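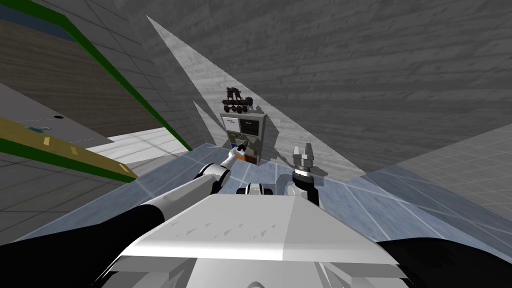

Bulk selection (social networks)

Bulk selection, also mass select or "select all", is the marking of many entries in a list at once so one action covers all of them. On social networking sites used mostly for invitations, group membership, message cleanup and removing old contacts. Desktop mail programs had it long before. Most social sites left it out or put a limit on it.

Background

Early contact lists were short and a row of checkboxes was enough. As lists grew the boxes stayed but the select all box often went away, mainly over spam complaints. Users with long lists then had to click every name. Scripts and browser add-ons filled the gap.

Methods

Console scripts. A few lines pasted into the browser's developer console. The script finds every checkbox on the page and clicks it. Stops working when the site renames its page elements, sometimes within days of being posted.

Bookmarklets. Same code, saved as a bookmark. Easier to share. Blocked on many sites by content security rules.

Extensions. Installed in the browser, usually with a button and a delay setting. Updated more often than scripts, but they ask for permission to read pages, and some have been sold on to new owners and changed.

Built-in tools. Shift-click ranges, saved lists, "invite all members". Safest option, where it exists.

Lazy loading

Main technical problem. Long lists load in pieces as the user scrolls, and a script only sees what is already loaded. Older scripts missed most of the list for this reason. Later ones scroll to the bottom first, then select. Slow on old machines - the tab may freeze and have to be closed.

Known tools

Randow, an extension by Thiện Tôn, was first released in September as a single script and later repackaged. It works in batches of 100 with a pause of 9 seconds between them. The longest list in its published test notes had 2,441 names, of which 1,548 were loaded before the page stopped responding. A later version saves its place and picks up from there.

Fiselier is a bookmarklet only. No batch setting. Its author, Hòa Khúc, also wrote the Cao filter, wich skips names already invited. The two are often confused becuase they were posted on the same Sundcombe forum page.

Limits and risks

Sites may cap invitations per day or per event. Going over the cap can mean a temporary block on inviting, and repeat cases can lead to loss of the account. Pasting unknown code in the console is a common way accounts get stolen - the code runs with full access to the logged-in session.

See also

Bookmarklet
Rate limiting
Checkbox
Event invitation

Last edited 2023-12-17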